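Last updated: October

Counting Demonstrations Is Not the Same as Valuing Them

The Nisorard Institute has spent the past year reviewing how its partner sites report on robot teaching. In nearly every report the first figure is the number of demonstrations recorded. A site that has 1000 is taken to be ahead of a site that has 400. Budgets have been drawn up on this basis, and in at least one case a contract was renewed on it. It is the view of this office that the practice should stop, and that sites should report on the quality and variety of what their operators teach before they report on quantity.

The count is popular for understandable reasons. It is easy to collect and it rises every week. A manager with no technical background can read it off a chart. Teaching by remote control also takes up a great deal of staff time, and those who pay for that time are entitled to some measure of what they have received. We do not propose to remove the number from reports. We propose to move it to the second page.

Our concern comes from the Ploltix project at the Mustthorpe site, where operators teach two-armed machines to handle cloth and other household goods. The site handed over 741 demonstrations at the end of its first phase. Every one was complete and correctly filed. When our reviewers watched a sample, they found that most began from nearly the same arrangement of objects, that the operators had settled into one way of doing the work, and that any attempt with a slip in it had been deleted before delivery. The operators had been asked for clean recordings in large numbers, and they supplied them. The fault lay in the request.

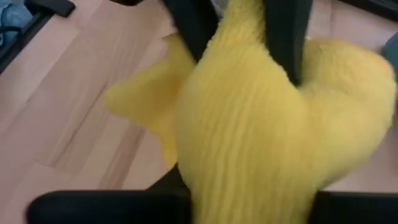
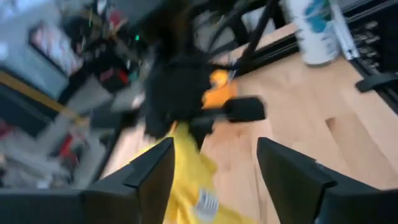
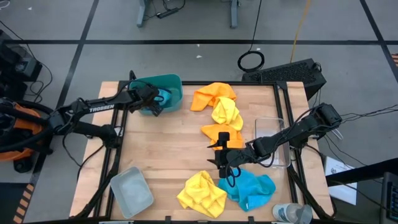
Cloth deserves particular attention in this discussion, as it punishes a narrow set of lessons more severely than most materials do. A rigid box presents the same shape every time it is set down. A cloth may be flat, bunched, folded under itself or lying on top of its neighbor, and each of these calls for a different approach from the hand. On the tabletop with the two arms, a yellow cloth overlaps the lower right of an orange one, and both are crumpled. An operator facing that pile must decide which to take first and where to close the fingers so that the second does not come along with it. A second orange cloth, lying closer to the right gripper, is partly flattened, and a grip that suits the heap may be quite wrong for it. Such decisions are the real content of a demonstration. A tally records that the task was done and is silent on all of them.

It follows that a site should be asked to describe its starting arrangements. We recommend that each batch of recordings be accompanied by a short written statement covering how the objects were placed, how often the placement was changed, and who decided on it. Where possible, the person who lays out the table should be different from the person who operates the arms. Operators, like everyone else, will tend to prepare the problem they already know how to solve.

We also recommend that slips be kept. A recording in which a cloth is dropped and picked up again shows how a skilled person recovers, and recovery is a large part of competent work. Deleting such attempts gives a flattering picture of the operator and a poor education to the machine. Some developers will object that bad examples teach bad habits. The objection has merit where the attempt simply fails and ends there. It has much less force where the operator puts the matter right. Sites should label the two kinds separately and leave the choice of use to those who train the system.

Our last recommendation concerns the operators themselves. At Mustthorpe the first phase relied on 8 operators, who were assessed on recordings per shift. Under such a rule a careful operator who tries a harder layout in the morning has fallen behind by noon. We would prefer a fixed hourly rate, a regular change of task, and time set aside for operators to watch one another's recordings and comment on them. The Barajas site has adopted the last of these on a trial basis. Its output per shift has fallen, and its managers have asked whether they will be marked down for it. Under the present reporting form, they would be.

We recognize that there are costs. Written statements take time, labels must be checked, and reports will be harder to compare with those of earlier years. Smaller sites will feel this most, and the Institute intends to accept a shorter form from them – one page for each batch. There remains a serious question about how to compare variety between sites whose tasks have little in common, and we do not have a settled answer. Comments from partner sites are welcome until the end of the current reporting period, after which a revised form will be issued.

We use cookies to improve your experience on this site. By continuing to browse, you agree to our use of cookies. Accept | Manage preferences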